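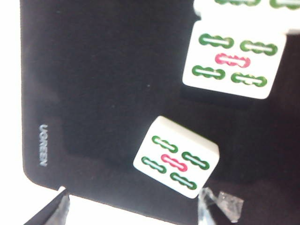
# Put the Family in the Front Row and the Speeches at the Back

I went to a military funeral in Leltstead in September, and I've been grumpy about it ever since. The grumpiness has nothing to do with the young man we buried, who was lovely, or with his unit, who did everything right. It's the program I can't get over. I still have it on my fridge, folded in half, and every time I go for the milk I get annoyed all over again.

There were seven speakers. The sixth was his mother.

Let me back up a little. He was a helicopter mechanic and he died in a training accident, so there was a lot of interest from people who don't usually come to Leltstead. Two TV trucks parked by the feed store. The high school gym was set up with 358 chairs (I know this because my cousin helped put them out and complained about her back for a week), and the first four rows had paper signs taped to them. Reserved. I assumed that meant family. Some of it did! But row one, on the aisle, the good seats, went to elected people and the staff of elected people, and his grandmother ended up in row three behind a very tall man with a phone.

And then the speeches started. I want to be fair here. Nobody said anything terrible. The first speaker told us he was a hero, the second said a grateful state would never forget him, and the third got his hometown slightly wrong, which I'll forgive, it's an odd name. The fourth talked about readiness and aging aircraft and the budget, and that's when I noticed his little sister had put her head down on her knees.

By the time his mom walked up there, it had been going for over an hour. She had three pages in her hand. She looked out at us, and I swear she could see that we were tired, and she read one page and sat down.

I would give a lot to know what was on the other two.

So my opinion, for whatever it's worth from a retired school secretary, is that when someone dies in uniform the family should speak first, for as long as they like, and everybody with a title should come after. They should also be short. Three minutes would be plenty. If you can't honor a person in three minutes you probably didn't know them, and if you didn't know them, three minutes is generous.

I said this to a few people and got some pushback, so let me go through it.

**"The officials are there out of respect."** I believe that, mostly. I think it matters that they show up. When the governor's office sends someone to a town our size, people notice and they're glad, me included. But showing up is the respectful part. Sitting on a folding chair for an hour with your hands in your lap, listening to a cousin tell a long story about a stolen canoe, is a very respectful thing to do. I'd vote for a person I saw do that.

**"Protocol says who goes when."** This is the one I hear most, usually in a hushed voice, like protocol came down the mountain on a tablet. I called Tyra Hellström about it. She spent years helping plan services for fallen soldiers before she moved out here, and she laughed at me a little bit. She told me the flag, the firing party, the music and the folding all have their rules and she wouldn't touch a single one of them. The speaking order at the services she worked on, though, got settled on the phone by whoever was most insistent. "And grieving people don't insist," she said. "They say whatever you think is best."

I wrote that down on the back of an envelope and I keep thinking about it. Of course they say that. You could ask them if it's okay to hold the service on the moon.

**"It's a public loss, so it should be a public event."** Here's where I wobble a bit, because I do think this is partly true. When the transport plane went down near Wandano back when I was a kid, the whole county needed somewhere to put its sadness, and the big service gave us that. I remember my dad holding his hat. I remember the bishop and a general, and rain on the tent. But I can't tell you one thing about the nine people who died. I knew their ranks. I stood there, I cried, and I came away knowing how important everybody in attendance was.

Compare that with the Lundgren service, over in the next valley, a few winters ago. The family asked for no officials at the podium at all, and they got it, because the oldest daughter is an attorney and she does insist. There were 117 of us squeezed into a church built for fewer. His brother talked. His old shop teacher talked. A woman from his unit got up and told us he sang in the truck, badly, always the same song, and then she sang a line of it and couldn't finish, and a bunch of guys in the back finished it for her. The colonel stood by the wall the entire time. Afterward he shook hands with every person who came out the door, and it was freezing!

I learned who that man was. I could pick him out of a crowd, and I only met him twice.

I know there are families who want the big version, and they should have it. Some people take real comfort in a long line of black cars and a senator. Fine by me. What I'd like is for somebody to ask them, slowly, more than once, with a blank sheet of paper instead of a draft that's already been typed up. Who do you want to hear from? Who goes first? Who sits up front? If they say "whatever you think is best," ask again the next morning after they've eaten something.

And while I'm at it, the printed program. The one on my fridge has a full paragraph on each of the visiting speakers, with their careers and so on. His own life story is on the back, under the parking map, in smaller type. They left out that he coached peewee wrestling. Half the gym was peewee wrestlers.

I've written to our county board and to both of our state legislators, and I'll post whatever I hear. I've also written down my own instructions, which are in the kitchen drawer with the batteries. My sister talks first.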